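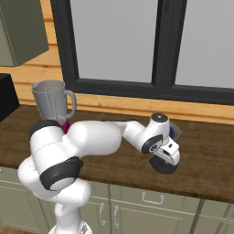

Mein Küchenplaner von Widmer stürzt seit dem Update im Februar beim Export ab, immer bei 98 Prozent. Erst dachte ich an den Grafiktreiber, aber der ist neu! Dunkelbraune Holzarbeitsplatte wie hier, sonst kaum was drin, und trotzdem hängt er sich auf. Cache geleert, Holard-Plugin raus, neu gestartet: nichts.

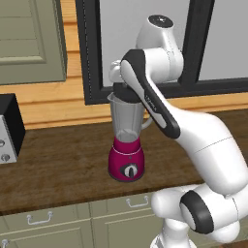 Zweiter Versuch, abends

Auflösung auf 1080 runter, da lief der Export einmal durch (hurra!), beim nächsten Mal wieder Fehler 297. Dann hab ich den Texturordner Skivwood umbenannt, und seitdem gehen kleine Szenen. Große bleiben weiter stecken, so ab rund 200 MB. 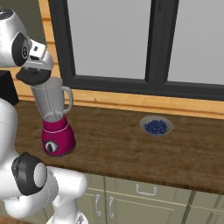

Mixer mit pinkrotem Sockel, Küche

Ticket bleibt offen, Log hängt an.

Drucken | Per E-Mail senden
Suche: Suchbegriff eingeben

Kommentare
brastby_fan: Bei mir genauso, Umbenennen hat geholfen, danke!
kuechenkram: Mal ohne Schatten exportiert?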